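Bought a used tower for my home office, how worried should I be about the fan noise?
Posted in Home Office & Small Business, March

marlowe_k

Hi all! I do bookkeeping from my spare bedroom and I finally replaced my ancient laptop with a used desktop tower. Paid $159 for it from Gomarent, which sells off stuff that comes back from office rentals. It runs my ledger program great, and I have one client file with 3,142 rows in it that used to freeze everything and now just opens. So I'm happy, mostly!

The trouble is the fan. It's fine in the morning, and then by mid-afternoon it winds up like a hair dryer, and I'm on the phone with clients a lot. The room gets sun after lunch and the tower lives in the cubby under my desk (door open). I had the side off for a peek and felt way out of my depth.

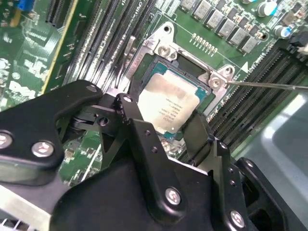 I don't want to start pulling parts if it's something simple. Do I send it back, which costs me a $110 restocking fee, or is there something a normal person can try first?

Dace Ots

Don't send it back yet, that fee is most of what you paid! I had nearly the same complaint with a tower I keep in my sewing room, and what helped was moving it. Desk cubbies are awful. The warm air comes out the back, hits the panel and goes right back in the front. Pull it out onto the floor or a low stand for one afternoon, leave a hand's width behind it, and see what your ears say.

If it's still loud, shut it down, unplug it, take it outside and blow the dust out with canned air. Hold the fan blades still with a finger while you do it. Short puffs, can upright. Then look at the fan settings in the startup menu, because office machines sometimes come set to full blast.

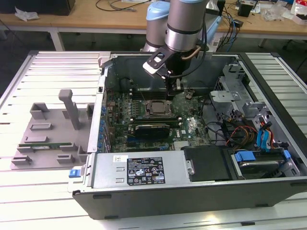

3 min read

I wrote up my own cleaning day on my page if you want the long version, including the part where I lost a screw in the carpet. Short version: mine was packed with lint, I used most of a can, and I can now hear the radio again. Also hang a curtain on that window. A $20 blackout panel did more for my afternoons than I expected, and the cat likes it less than I do.

tobyfromunit132

get a Heo fan, they're quiet. or just wear headphones

marlowe_k

Thank you Dace!! It's out of the cubby as of 2 pm and already calmer. Toby, I can't wear headphones and hear the doorbell, but I'll look up the fan. Canned air is on the shopping list.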